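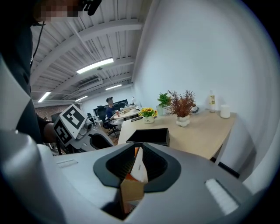
Hemard Opens Plant and Table Workroom at Whitlock Street

LOLVILLE - Hemard, the home goods maker known to many local families for its planters and trays, is very happy to share that its new workroom on Whitlock Street will open its doors to neighbors this August, after a long spring of painting, hauling and a good deal of changing our minds about where the tables should go.

The room covers 632 square feet and is set up the way people live at home, with light wooden tables along white walls and potted plants on top, sunflowers among them, plus the trays and bottles and small containers that tend to gather on any table that gets used every day. Visitors are welcome to move things about, try a pot in a different spot, and take as long as they like over it.

"I grew up in a house where the table was always half garden, and my mother never minded one bit," said Sarmīte Mägi, who runs the workroom for Hemard. "We wanted a room that felt like that - somewhere you could set down a tray, water something green and stay for a chat."

Morning sessions on potting, arranging and tabletop tidying will run four times a week, with room for up to 114 guests over the course of the month. Sessions are free, and pots and soil are provided. The Anow line of planters, now numbering 260 styles, will be on sale at the front counter.

To save a place, please stop by the workroom or call the Hemard front desk any time after 9 a.m.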